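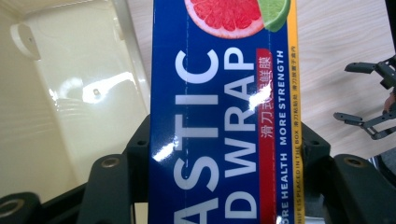 Cling film box in the jaws, Clidero rig, 2025-11-17

**Pre-run check, hand-held demos**

- [x] Jaws meet the box on both sides. *No crushing. The cardboard has suffered enough.*
- [x] Jaw screws checked
- [ ] Glare on glossy packaging. *Fail, again. Poulain's filter sees a white box.*
- [x] Knife is in the box, it says. *Read the box.*
- [x] Demos logged: 1,958 of 2,000 kept. *The rest were my August ones.*

Re-test glare before training.

S. Guérin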